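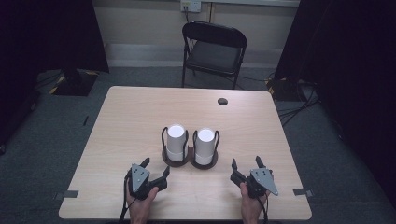
4.2 Placing the cups in the double tray

The tray has two rings, one for each cup. Use it on a flat table only.

1. Wipe the table top and let it dry. Put the tray near the middle of the table, with both rings side by side in front of you.

2. Raise the wire loops before you put in any cup. If a loop is bent, straighten it slowly by hand.

3. Lower the first cup into the left ring, with the open side up. Press lightly on the rim until the cup stands straight.

4. Do the same with the second cup in the right ring. The rims may touch a little, this is normal.

5. Check that each loop goes around its own cup and is not caught under the bottom.

Note: If your table has a cable hole, keep the tray away from it. One foot of the tray can sink in the hole and the cups will lean.

6. Fill the cups only when both are standing in the tray. Leave 30 mm free under the rim.

CAUTION: Do not carry the tray by one loop. Hold it with two hands from below – also when the cups are empty.

CAUTION: Do not put the tray in the dishwasher. Wash it by hand in water of maximum 40 °C and dry the loops well.

To take the cups out, hold the tray down with one hand and lift one cup straight up with the other. Do not turn the cup while you lift it.

Spare loops are sold in pairs under Mumaline part number 131. For fitting them, see section 4.3.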